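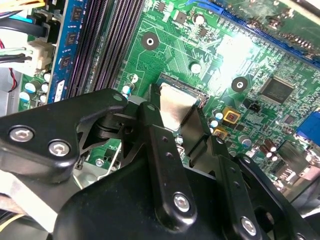
Testthorpe crossing to stay closed into April after truck strike

The Mill Street rail crossing in Testthorpe will stay closed to cars and trucks until the second week of April, the town's public works office said on Mar 28, 2025. Trains on the Solheim line are running again, but at reduced speed through the crossing, and riders should expect the morning service to arrive late on most days until the repairs are finished.

The closure follows a collision in which a flatbed truck carrying concrete pipe hit the crossing gate and the signal mast on the north side of the tracks. Police said the driver was turning from Mill Street onto the frontage road when the back of the trailer swung wide. The mast was knocked over and fell across the near rail. A southbound passenger train was already on its way from Solheim and was stopped 800 feet short of the crossing after a call from a signal maintainer who was working nearby.

There were no injuries. Passengers stayed on the train for close to two hours and were then taken back to Solheim by bus.

The driver, who works for the hauling company Plorkia, was given a citation for failing to keep control of the load and for using a street posted against long trailers. Police said he stayed at the crossing and cooperated with officers. The citation carries a fine of $200. The town is also seeking payment from the company's insurer for the gate, the mast and the police overtime. Plorkia did not answer two phone messages from this newsletter.

Erlinda Bautista, who runs the public works office, said the damage was worse than it first looked. The mast itself can be replaced in a day. The cabinet beside it, which holds the equipment that lowers the gates and starts the bells, was pushed off its concrete base, and the cables underneath were pulled out of their fittings. All of the cable on the north side has to be dug up and tested before the gates can go back into service.

"We had hoped to open one lane with a flagger, and the railroad said no," Bautista said. "They don't want road traffic over it until both gates work and the bells work. So it's the detour until then."

The railroad has hired Otimetti to do the signal work. Crews will be on site from 7 a.m. to 5 p.m., Monday through Saturday. There may be two nights of work toward the end of the job, when the new cabinet is connected and tested with trains running. Residents within 1,000 feet of the crossing will get a notice on their doors before any night work. The bells will sound for long stretches during testing and do not mean a train is coming each time.

The detour for cars is by way of Harmon Avenue and the underpass. The underpass has a low clearance and is closed to trucks, which must use the county road and come in from the east side of town. Extra signs went up on Thursday after several delivery trucks had to back out of the underpass approach. School buses 4 and 9 are picking up ten minutes early. Parents who did not get the message should call the school office.

People on foot can still cross at Mill Street, on the south sidewalk only, when the flagger is present. At other times the sidewalk is fenced off and the nearest crossing is the footbridge at the station.

Several people at last week's town meeting said the truck strike was no surprise. Mylene Macaraeg, who lives on the corner of Mill Street and the frontage road, told the meeting that long trailers use the turn every day even though the sign has been up for years. She said the sign faces the wrong way for drivers coming off the highway and that her fence has been hit twice.

"They don't see it until they're already in the turn," Macaraeg said. "By then there's no place to go but over the curb."

Bautista told the meeting that her office will move the sign and add a second one at the highway exit, 100 yards before the turn. She said a request to widen the corner was sent to the county last fall and has not been answered. The town cannot do that work alone, as the strip of land between the frontage road and the tracks belongs to the railroad.

The police department is asking anyone who has video of the collision to bring it to the front desk or call the non-emergency number. Officers would also like to hear from drivers who were waiting at the south gate at the time.

Train riders can check arrival times on the board at the station. Monthly passes will not be refunded for the delays, but passengers who were on the stopped train can ask for the cost of that trip at the Solheim ticket window. Bring the ticket or the pass you used that day.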